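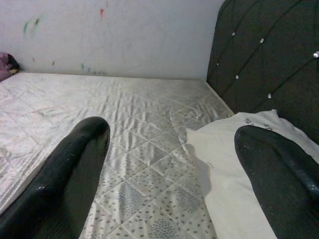

A grip signal is a poor witness

Our bed-making arm reported 249 successful grasps out of 300 in the November run. Grigore Hodoroagă went back through the logs and found 27 of those successes in which the fingers had closed on the mattress cover and no sheet at all. The controller saw resistance, called it cloth, and pulled.

Quilted fabric is a hard case. The cover is white, the linen is white, and the quilting puckers into ridges that look much like the edge of a folded sheet. Dust on the finger pads does not help, and neither does a stray thread. All of this was known at Unstead before the run started, and the grasp check was still a single threshold on motor current.

In one of the 27, the arm dragged the cover until the force limit tripped at the wrist. The limit worked. I have heard this offered as proof that the system is safe, and I disagree. A force limit is the last device in the chain. If it trips because the software misread what it was holding, the fault happened several seconds earlier and went unrecorded.

Pradudier's answer is a lower limit. That would shorten the pull and leave the misreading where it is. It would also stop the arm on heavy blankets, and operators who get too many stops start clearing them without looking.

My preference is a short test lift after every grasp, with the wrist camera checking that the cloth moves and the surface under it stays put. Wu measured the cost at 900 milliseconds per grasp. Gedeck considers that too slow for the schedule. The schedule was written using the 249 figure, and it should be recalculated with 222.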